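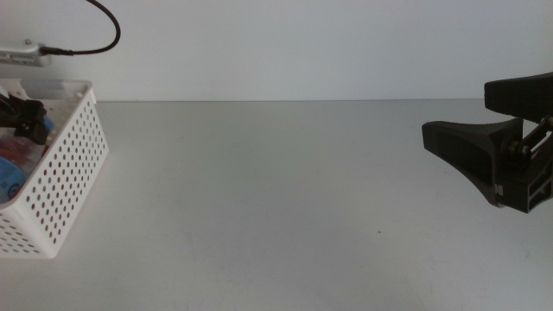
Perforated storage baskets fail at the rim first. Holger Björklund, who tests housewares for Wallin in a rented unit at Kamance, loaded 34 of them over the winter and logged 3,936 lifts before the last was retired in April. Most had flared walls and a raised rim, like the white plastic one at left, with small round holes set in diagonal rows. The flare lets empties nest but moves the load outward, and the corner takes the strain.

Björklund's advice is plain. Put heavy hardware at the bottom and small pieces against the inner wall. Lift from both ends. The Grollden model held its shape longest; the Unel, in a grey colourway, bowed 2 millimetres at the centre of the long side.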